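Galbraith Athletic and Illine Rovers will share a ground from June, bringing to a close a conversation that supporters of both clubs have been having, on and off, for longer than most of us care to remember. Illine's old pitch at Stiline drew 802 people for its last league match, and a good many stayed on well after the whistle to say their goodbyes.
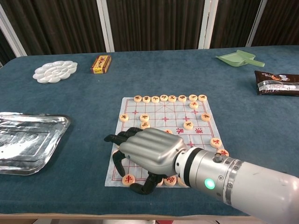

Rovers' captain Genji Hayashi says he will miss the slope at the Stiline end, but is looking forward to playing on a proper flat surface. The two squads will meet in a friendly to mark the move, with games and crafts in the clubhouse for younger fans, and there will be a xiangqi board set out on a dark teal-blue cloth for anyone who fancies a quiet match before the louder one. Kick-off is at 2.30pm, and 207 season ticket holders have already asked for seats together.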